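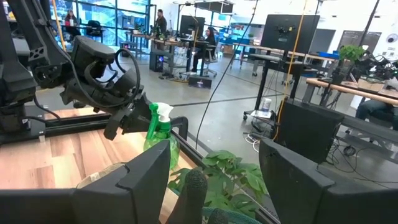 # Open day talk, Drandison – speaker notes

**Slide 1 – the plant table**

- Wait for the group to come in from the hall. Bags along the wall.
- Two arms on this bench. The green spray bottle and the potted plant are the job: pick up the bottle, point it at the leaves, squeeze the trigger.
- The trigger is the hard part. One finger has to pull while the rest of the grip stays put.
- The view is from the wrist. Point out the two fingers at the bottom – the arm sees its own grip all the time.

**Slide 2 – how it learns**

- A person guides the arms first. We recorded 724 runs for Zarkeck, most of them in December.
- Each visitor group is 8 people at most. Stay behind the floor line while the arms are on.

**Slide 3 – questions**

- Cost: send them to the Szewczyk desk.
- Other plants: only this one so far.
- If there is time, 7 minutes for the Breltatach clip. Skip it if the next group is waiting – the door code is on the back of this page.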